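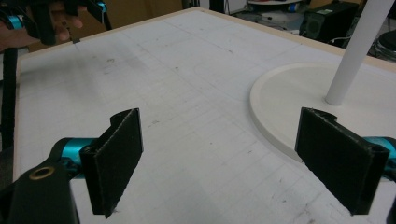

April, first thing, before the kettle

Picking up the hide glue business where I left it. The short version is that batch 2 is better than batch 1 and I am still not happy with it, and I want to get down why before I forget which jar was which (again).

Batch 1 was the old granules from the tin on the shelf, the ones that came with the Henton order. Soaked overnight in cold water, warmed in the little double pot, brushed onto maple offcuts. It grabbed fast enough, but the joints let go along the glue line when I knocked them apart over the vise, clean as a whistle, hardly a wood fiber torn. That is a bad sign! A good joint ought to take some of the wood with it. The tin has no date on it and I have a feeling it has been through at least one damp summer with the lid half on.

Batch 2 is the fresh bag from Prorner. Same water, same pot, same offcuts from the same board, so as near to a fair fight as I can manage. Much nicer to work with. It strings properly off the brush, it doesn't smell like a wet dog, and when I broke the joints there was torn wood on most of them. One came apart clean at the left end, and I think I know what happened there: I stopped to answer the phone with glue on one face, and by the time I pressed the pieces together it had skinned over. So that one's on me and I'm leaving it out of the reckoning.

Which brings me to open time, and that's really what this whole entry is about. We have the big panel coming up for the Okafor cabinet and there is no way on earth I can brush that much glue, get the two boards lined up and have the clamps on before it gels. I tried a dry run with the clock going and it was hopeless. I was still fiddling with the far clamp when I'd have needed to be done and drinking coffee.

Things I've tried so far to slow it down:

Warming the wood. Works, and works well. I left the offcuts leaning by the heater while the glue came up and the difference was plain – the glue stayed shiny long enough to slide the pieces around and get them square. The trouble is that a full panel doesn't lean by the heater quite so politely, and I worry about heating one end more than the other and having the thing curl on me.

Salt in the glue. Plain table salt, a pinch, then a bigger pinch. Slows the gel down, yes, but the squeeze-out stayed tacky the next morning and I don't love that. I know people who swear by urea for the same job and I'd like to try that next, measured out on the scale this time and not by pinches like I'm making soup.

More water. Don't bother. It ran everywhere, soaked into the end grain and left a starved joint. I wrote "more water??" on the pad in the last round, so consider that question answered.

For the next batch I'm going to mix 500 grams all told, so that everyone who wants to have a go is brushing from the same pot. I've cut 11 pairs of offcuts for it, all from the maple board with the dark streak, and they're stacked under the bench with a rubber band around them. Please don't use them for paint stirrers. 10 pairs get glued and one stays as it is, so we have a bare pair to compare the surfaces with after planing.

Side note on planing. I'd been scuffing the faces with coarse paper first because that's how I was taught, and I skipped it on half of batch 2 just to see. The planed faces held at least as well, maybe better. Not enough joints to hang your hat on, but I'm going to quit sanding for this and save myself the dust.

Other odds and ends. The thermostat on the pot runs hot, so if you set it by the dial you'll cook the glue. Use the probe. I've marked the right spot on the dial with a dab of nail polish, but the probe is the boss. The Okov brush (the wide one with the split handle) sheds, and I picked three bristles out of one joint, so it's now the dusting brush. And whoever put the lid back on the jar in the fridge, thank you, because without it that would have been mold by now.

Later, after lunch: broke the last two joints from batch 2, the ones I'd warmed. Wood torn right across both of them. Very pleased! Need to order urea, and find out if the long clamps are free for the panel or still holding up the shelf in the back.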